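Small Storage Cabinets: Frequently Asked Questions

The following answers concern the single-drawer wooden cabinets issued by the Flesmont Household Furniture Library to members in Ernitstead and Godow. Questions about loan periods and deposits are dealt with on a separate page.

Who may borrow a cabinet?
Any member with a current card may borrow up to two cabinets at a time. Schools and residential homes may borrow up to 8 on a group card. The library holds 220 cabinets in all, and members may join a waiting list when none are in stock.

How should the cabinet be placed?
The cabinet should stand on a flat, level surface, with enough clear space in front for the drawer to open. It should be kept away from radiators and out of strong sunlight. Cabinets must not be stacked.

How should the drawer be opened?
Members are asked to take hold of the handle and draw it straight towards them. Pulling from one corner may cause the drawer to jam. The drawer has no stop and should be supported with the other hand once it is more than halfway out.

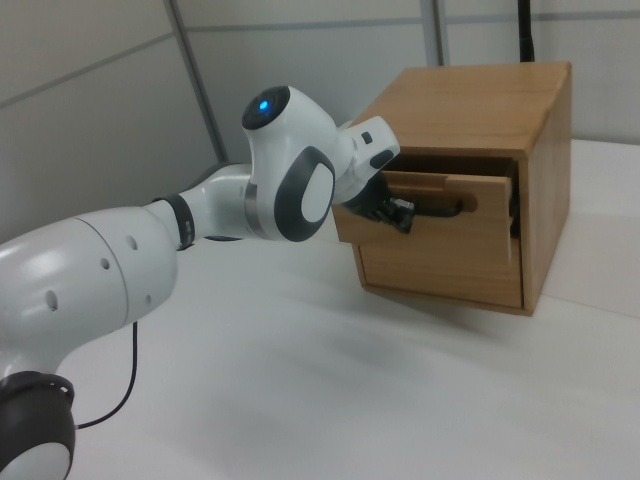
What should be done if the drawer sticks?
Empty the drawer, remove it and wipe the runners with a dry cloth. A little candle wax may then be rubbed along each runner. Oil and spray polish must not be used. If the drawer still sticks, the cabinet should be brought back to the Abbasi Street desk for repair.

May the cabinet be painted or varnished?
Cabinets on loan must be returned with their original finish. Adhesive labels are permitted inside the drawer only.

How is a damaged cabinet reported?
Members should complete the damage form, quoting the number on the loan slip. Nearly 3,012 loans were made last year, and reports without a number cannot be traced. There is no charge for ordinary wear.

Who should be contacted about other matters?
Enquiries should be addressed to Anum Durrani, Loans Officer, at the Abbasi Street desk.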